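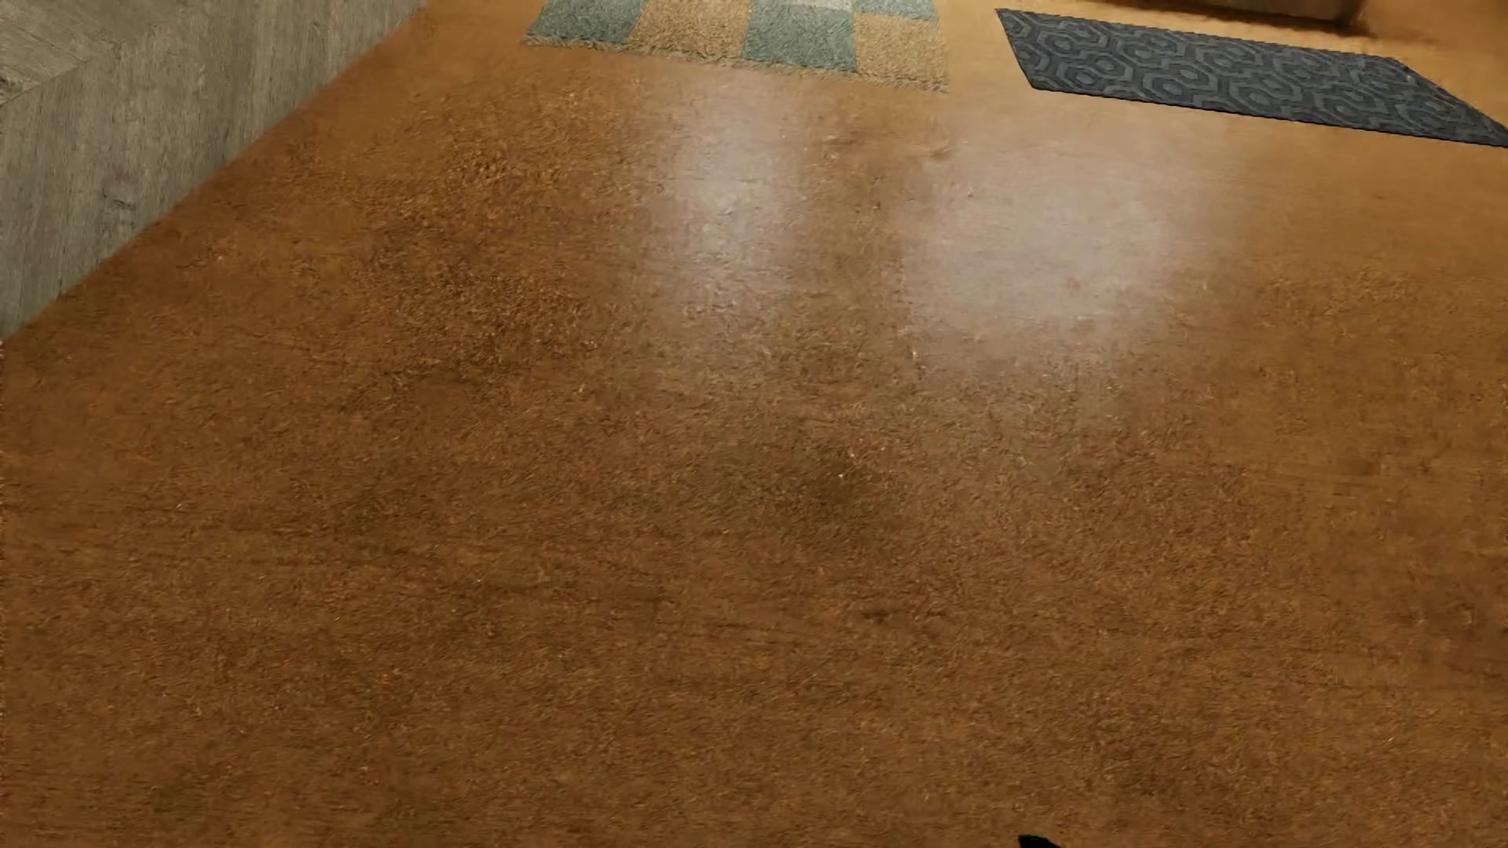

Brown floor, rug and mat at the far side.

Adhesive peel, Torkwood offcuts, continued. Batch 2 glue, October tin, stirred before use. Clamped overnight.
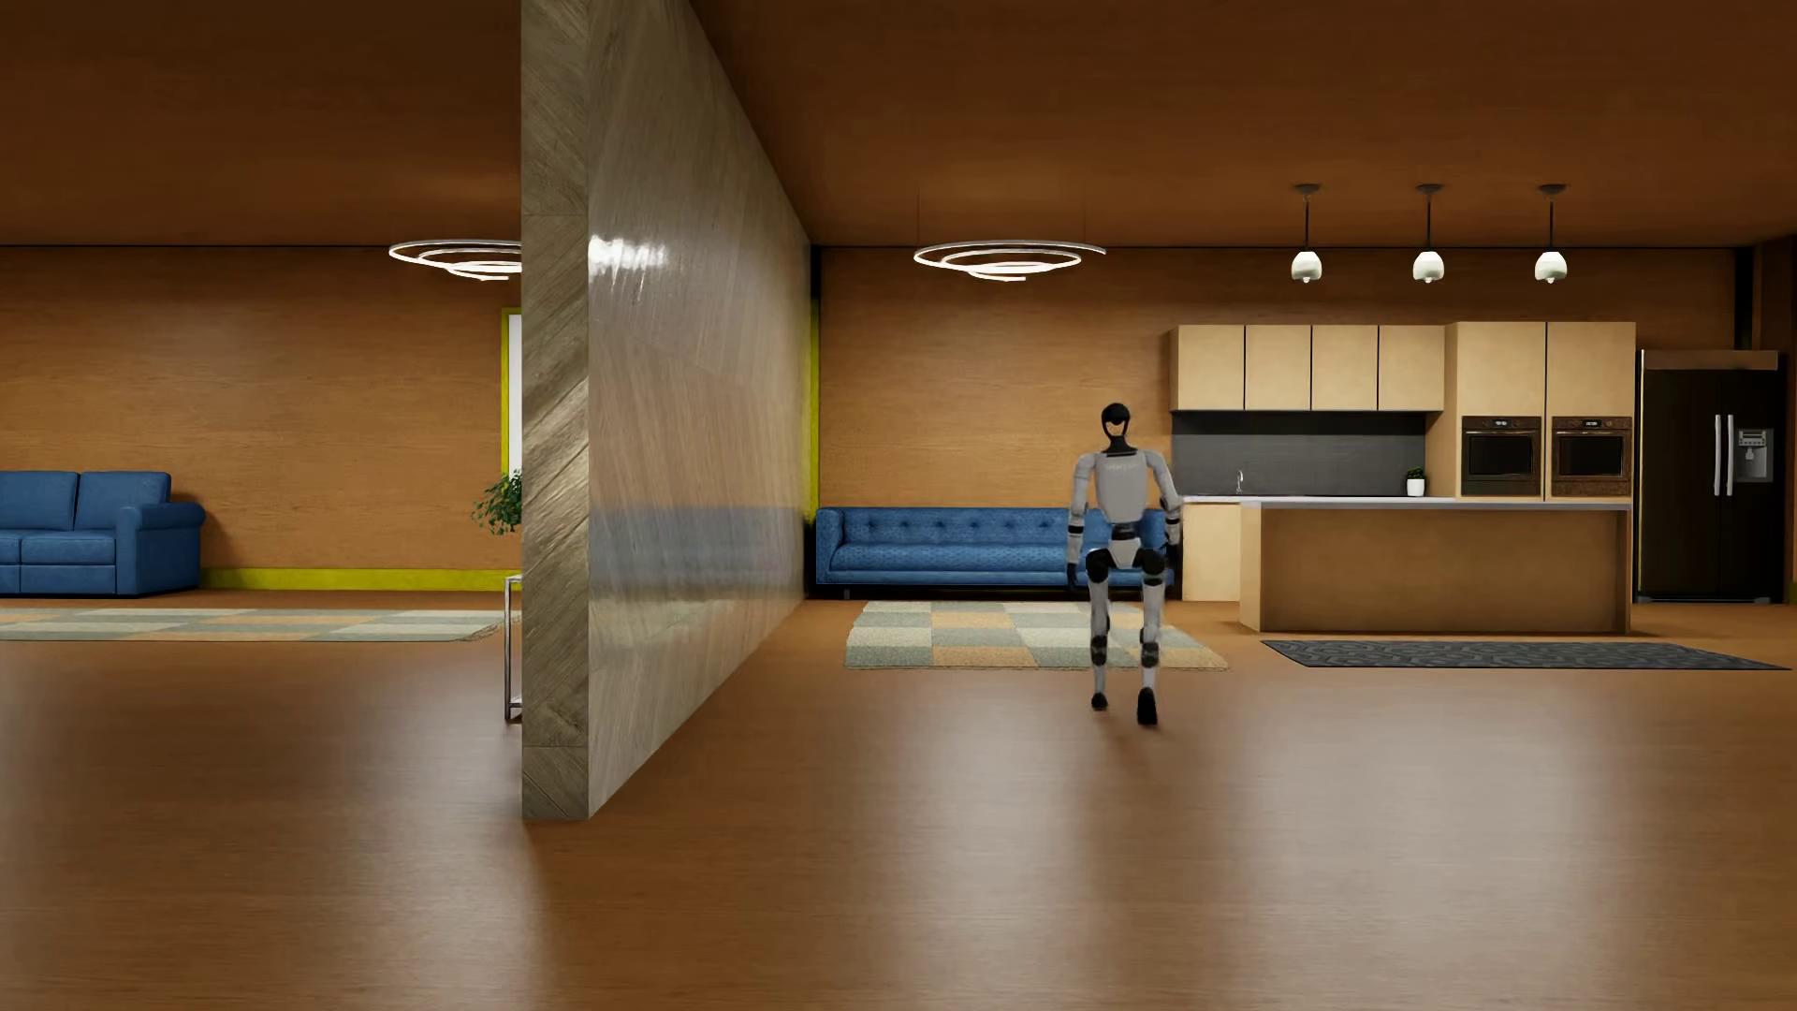
Domden, 2025-01-23

Peel test on 10 strips. Two let go at the glue line, the rest tore in the veneer. Both failures came from the end of the board with the heavier oil finish. Mean open time about 26 min.

Wiped the remaining oiled stock with solvent and set it aside. Repeat with the Hekia primer. Oyewole gauge reads high at zero; subtract offset before logging.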